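Robots still won't take out the trash

Feb 19, 2020

Ritlow wants a machine that can tidy an office by May. Going by a visit to its workspace, the office may want to keep its mop handy.

The firm's list runs to 300 chores, from emptying bins to wiping benches. Its arm, the Plonton, has learned five. Wiping is not one of them.

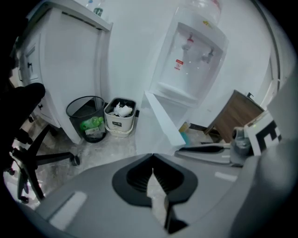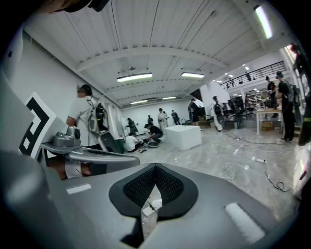 "Tissues are hard," said project lead Ching-wen Tsang. "They're soft, they stick together and every one is a different shape."

Rival Kellent claims its machine can fold a towel, given a good run-up and a flat towel. It will rent for $999 a month. A broom at the hardware store across the road was on special, no subscription needed.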